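Blog > Automation > Notes

Clearing a table, in software and out of it

Posted in August by Kinga Gál
4 comments | 67 shares

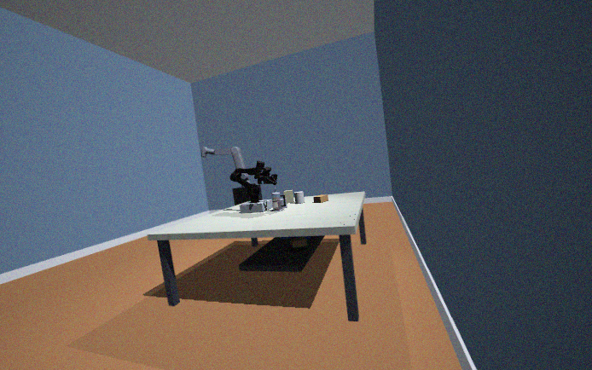
Whether a machine can clear a table is a narrower question than whether it can keep a house, and I think it is the better one to ask. A table is flat, it has edges, and the things on it mostly stay where they were put. In simulation the case is kinder still. The render has a black arm at the far left of a pale tabletop with its gripper over a tight group of items, a canister and a can and a plain upright box among them, and the whole right side of the table is free. A kitchen table at the end of breakfast seldom offers that much room to put things down.

I have been working on this for most of a year, in the evenings, using a simulator package called Hulla and a small arm sold under the name Zoleva. Before that I spent a long time on packing lines at Katona, where the machines were large, fenced and very good at one motion. My interest is in the space between those two settings. A packing cell does a thing many thousands of times without judgment. A person clearing a table does it once, with a lot of judgment, and doesn't notice having used any.

The task I settled on has a short definition. The arm starts at rest. There are up to 6 objects on the table, chosen from a set of pantry goods and small boxes. Each has to end up inside a marked zone, upright if it started upright, with nothing on the floor. There is a time limit of 4 minutes. A run counts as a success only if all of the conditions hold at the end.

Over the summer I logged 289 runs in simulation with the current controller. The success rate was 67 percent. Taken alone the number says little, and the breakdown of the failures is more useful.

The largest group was crowding. When two objects stand close together the fingers need a gap on each side of the target, and if the gap is smaller than the finger thickness, one finger comes down on the neighbor. The planner knows the geometry and will refuse the grasp. It then tries another approach angle, and another, and the clock runs out. A person in the same position nudges the neighbor aside with a knuckle. I have a pushing routine now that does a version of this, and it helps with boxes. With round cans it is less reliable, as a can pushed off center rotates and moves in a direction the model predicts poorly.

The second group was occlusion. An object that stands behind another is seen only in part, and the pose estimate for the hidden part is a guess. With a tall item in back and a short one in front this is tolerable. The other way around, the short one may not be found until the tall one has been moved, and the order of work has to be revised halfway through. The early version of the controller fixed its order at the start and never looked again. Looking again after every pick cost time and removed a good share of these failures.

The remainder were odds and ends: joint limits near the base, a low block that the gripper could not get under and was too wide to grip from above, and a few runs where the physics engine produced a contact that I don't believe.

That last item deserves more space than it usually gets. Simulated friction is a number I typed in. Real friction depends on the label, the dust, the temperature and whether someone had buttery hands. When the same controller runs on the physical arm, the crowding and occlusion failures appear in similar proportions, and a new class shows up on top of them: slips. The grasp is correct, the lift begins, and the object rotates in the fingers until it touches something. I added a slower lift and a pause after the first centimeter or so. That fixed the light boxes. A full can is still a problem, and the honest remedy is a stronger gripper, which costs more than the rest of the arm.

I went to see a machine in Hirnthorpe earlier in the year that does a related job in a small workshop, returning fixtures and tins of hardware to a rack. It works, in the sense that the owner leaves it on over lunch and comes back to a mostly tidy bench. The bench was altered for it, though. The tins are all one diameter. The rack has chamfered slots, so a tin that arrives slightly out of line drops in anyway. The lighting is fixed and the blinds stay down. I asked what happens when somebody leaves a glove on the bench, and the answer was that it picks up the glove along with whatever is next to it.

I don't mention this as a criticism. Altering the bench is a legitimate engineering choice, and on a shop floor it is almost always the right one. It explains why the shop floor is ahead of the kitchen. The owner of a workshop will change the tins. Very few people will change their plates and cups to suit an arm, and the arm is not yet useful enough to make them consider it.

My own answer to the question, for now: a machine can do the clearing if the objects are rigid, known in advance, dry and reasonably spaced, and if a wait of several minutes is acceptable. Cloth, cutlery, anything containing liquid and anything it hasn't met are outside what I would trust it with. Dishwashers occupy the other half of the problem and have done so for decades by requiring a person to load them – loading is the hard part, and it was left to us.

The next change is to the push planner. I want it to model a can as something that can roll, and to treat an open stretch of tabletop as a resource to be used, so that a crowded group gets spread out first and picked afterward. In early tests this takes longer per run and fails less often. I'll post the failure table once the new runs are complete, with the same object set so that the two can be compared directly.

Filed under: manipulation, simulation, chores
4 comments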